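4. Bringing the arm into the kitchen shift

Read this section before the first shift, including the parts the Porkard sales sheet leaves out. The sheet says the arm "frees your team for higher-value tasks." At Wudbridge it freed one prep cook for a 30-minute walk to the stockroom and back. Plan your staffing on what you measure in your own kitchen.

4.1 Before you start

1. Tell the crew what the arm will do, and which jobs stay with people. Do it in person, before the schedule goes up.
2. Name one lead per shift. The lead may stop the arm at any time and doesn't have to explain why until the shift is over.
3. Run the layout in the Flororau simulator first. Keep the clutter in it. A bare counter will give you a pick rate you won't see again.
4. Write down the current time for each task, done by hand. Without it you have only our figures to go on, and ours come from a test kitchen.

Note: The fallback license for Flororau is 799 per site. It isn't included in the base package, whatever you were told on the phone.

4.2 First 12 shifts

5. Keep full staffing. Don't cut hours during this period – the arm will need help more often than the log suggests.
6. Log every hand assist, including the small ones. Nudging a bottle back into reach is an assist.
7. At the end of each shift, ask the crew what got slower. Bram Goossens, who set up the Ung site, collected 19 complaints by July, and most were about waiting for the arm to finish.

CAUTION: Keep hands out of the work area while the gripper is powered. A paused arm is still powered.

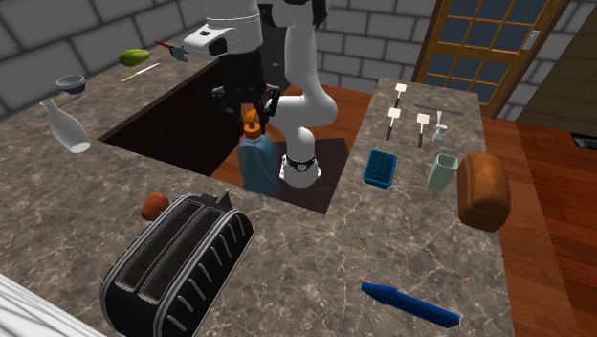 Can we take a person off the shift once the arm is running?
Wait until the log covers all 12 shifts, then compare it with your hand times from step 4. If the gap is small, leave the schedule alone.

4.3 After the trial

8. Go through the log with the crew. If a task needed help on most shifts, give it back to people and remove it from the arm's list.
9. Put any change in duties in writing. Watching a machine is work and should be on the schedule as such.
10. Repeat steps 3 and 4 whenever the counter layout changes.

For stop faults and restarts, go to section 5.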